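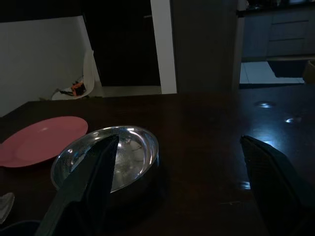 A steel bowl on a dark, glossy dining table.

In praise of the postal course

I have been learning to wrestle from a stapled booklet, and I am having a lovely time.

The booklet is the first part of the Kidell Course, a mail-order programme in catch wrestling and general strength that came through the post in instalments, one lesson a fortnight, to anyone who sent off the coupon. My copy is a reprint from Bulari, the small press that has been putting old physical culture material back into circulation, and it has kept everything: the smudgy line drawings, the order form at the back, the stern little note about chewing your food. There are 91 exercises and holds across the whole set. I am on number 14 and have been for three weeks, as I can't yet do a proper bridge without my neck complaining.

My view, and I'll happily argue it with anyone at the gym, is that these courses were a better way of teaching a beginner than most of what we have now. I don't mean the science was better. Some of it was daft (lesson three wants me to breathe through alternate nostrils on a windowsill) and a few of the neck exercises should be left well alone by anyone who hasn't got a coach standing by. I mean the teaching itself, the way the thing is laid out and paced.

Take the waiting. You got one lesson and then you had a fortnight with it, and there was nothing else to look at! I have a video subscription with 774 clips on it, all filed under tidy headings, and I must have watched a hundred double-leg takedowns without getting any better at the double-leg takedown. Kidell gives you two drawings and a paragraph. You read the paragraph, you get down on the rug, you get it wrong, you read the paragraph again and notice that it said the outside foot. By the end of the fortnight you know that paragraph by heart and, more to the point, so does your hip.

Then there's the writing. Whoever wrote the Clarnus pamphlets, which covered self-defence and stick work, could explain a wrist release in fewer than 100 words and leave you with no doubt about where your thumb should be. Try doing that. I did, for our club newsletter, and got to 600 before I'd finished with the elbow. Having no moving pictures to lean on made those authors choose their words with real care, and you can feel it on every page. "Turn as if to look at someone behind you" has done more for my hip throw than years of being told to rotate.

I'm told the old courses were a swindle, and I won't pretend the adverts were modest. The Kakakhel club-swinging course promises a new chest by the end of lesson four. But open it up and the work inside is perfectly sound: light clubs, small circles, daily practice, add a little when it gets easy. I've been swinging a pair in the garden since September and my shoulders, which used to click like a turnstile, are the best they've been in years. The chest is the same one I started with.

The strongest case against me is that wrestling needs another body, and no booklet can push back. Quite right. You can't learn to feel somebody's weight shift by reading, and a hold that works beautifully on a rolled-up mattress may fall apart against a person who would prefer not to be held. The Kidell author knew this perfectly well. From lesson five onwards he keeps telling the pupil to find a friend of similar size, and there's a whole page on how to tap and how to let go at once when your friend does. I'd love to see that page pinned up in every changing room.

So my routine now is a mixture. I read and drill at home, early, before anyone else is up and wants the rug, and I take the questions to the mat in the evening. Our coach was doubtful until I showed him the half nelson in lesson two, where the drawing has the free hand posted a good deal wider than we'd been taught. We tried it both ways for most of a session. He's kept the wide one for the juniors.

If you fancy having a go, start with the Clarnus stick pamphlet. It's short and cheap, the drawings have reproduced well, and you can work through the first four guards with a broom handle. Leave the bridging until you've had someone check your neck position. And do fill in the progress chart at the back, in pencil, even though there's no longer anybody at the other end to post it to. I've got two columns done and I'm ridiculously proud of them.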